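Pikari Club

Pikari is a student robotics club at Cladotwood, and I've been a member for three years, so forgive me if this entry gets a bit fond of itself. We write programs for robot arms and try them out in a simulated kitchen, mostly on Thursday evenings, with far too many biscuits.

The club was started by Marit Viklund, who wanted somewhere to try things without booking a lab. New members get one job in their first October: pick up a can. It sounds dull, but it's lovely when it finally goes right! Each program gets 100 tries, and my first one managed 62 — I was thrilled.

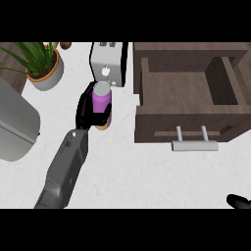 Can practice is done on the counter with the toaster and the plant, and the gripper has to close round the can and keep it upright.

Hwa-young Sun thinks beginners should start with the drawer, as a handle stays put and a can doesn't. We've argued over that one for almost a year.

Filed under: Student clubs, Robots, Cladotwood

Comments

Soo-ah Choo: Drawer first, please. I lost a whole term to cans.

I-seul Hwang: Is the club open to first years?

Contact the editors | © Cladotwood Pages | Back to top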